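5/11/23, reading notes, Stanbridge workshop

Back on the Pärn novel over lunch and I'm now 140 pages in, which is further than I got in January! I gave up then at the part where the sister starts reading other people's letters aloud at dinner. Second try and I'm loving that very scene — it's so mean and so funny, and I missed that she's making half of it up (the handwriting thing in chapter 4 gives it away).

Reet Strazds says the middle sags. She's read it twice so I believe her, but so far the only dull stretch is the ferry trip, and even that has the business with the hat.

Things I want to bring up when we swap books: who is telling this? The "we" drops out after the funeral and comes back with no warning. And is the aunt dead or just in Javeo? I went back and checked and I still can't tell. 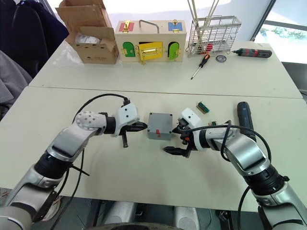

My guess is the aunt wrote the letters herself, all of them, and the sister knows. Will look pretty silly if I'm wrong. The copy is due back to Reet when I finish, so no more pencil in the margins — sorry about page 88, it rubs out.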